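News > Alumni > Profiles

Back row, second term: Emilian Bogdan on nearly leaving

Emilian Bogdan nearly packed it in after one term. Bag by the door, train looked up, the lot.

"I'd rung my mum and told her," he says. "She said fine, but finish the week. So I finished the week."

He finished the degree too. Then a master's in soil science. In August he starts his doctorate as the first holder of the Montecinos Scholarship, a fund for students who came to university after time out of work or school. There were 538 applications. He got the email at 7 in the morning and read it standing up in the kitchen.

"Read it again on the bus. Thought they'd got the wrong Bogdan."

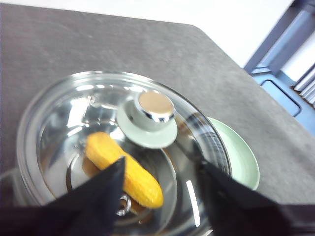

Steel pot with a glass lid, on the worktop.

He left school at 16. Nights at a bakery, then two years on the vans. The way back was an evening access course, 60 places, run above a bank. He was the oldest in the room bar one.

"I couldn't do fractions. Properly couldn't. The tutor gave me a sheet meant for kids and said don't be proud. I did it on my break."

Chemistry was worse. He failed the first paper, passed the resit by a mark and still has it in a drawer.

The person who kept him here was Fergal Costello, then his first-year tutor, now retired. Costello remembers a student who sat at the back with his coat on and never spoke.

"His essays were late and they were good," says Costello. "I told him I could put up with one of those. He asked which one."

They still write. Costello read the whole of the master's thesis, 100 pages on drainage in old orchards, and sent back four sides of notes, mostly about commas.

The doctorate carries on from there. Bogdan wants to know why some worn-out ground recovers in a few years and the field next door doesnt. Fieldwork first, then a long winter in the lab. He has 745 samples bagged and labelled from last year and admits the labels could be neater.

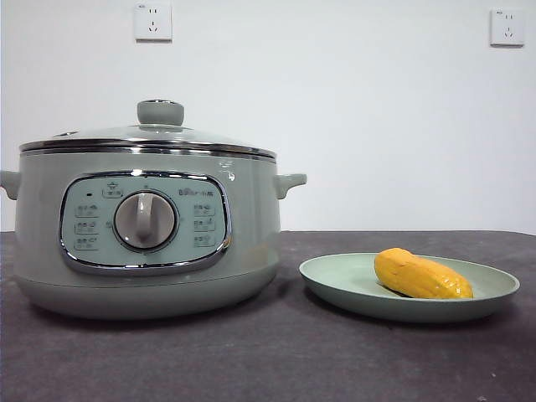

The green electric pot, and a plate beside it.

Does he feel settled now? A bit. He mentors two access students, both working full time, and answers their messages late at night becuase that's when they send them.

"One of them asked me when it stops feeling like you've sneaked in. I said I'd let her know."

And the money? Rent, mainly. A decent pair of boots. He'd like to take his mum somewhere, but she says she won't fly.

Applications for next year's Montecinos Scholarship open in the spring. Ask at the student funding desk, ground floor.

Contact the alumni office | Copyright Alumni News | Back to top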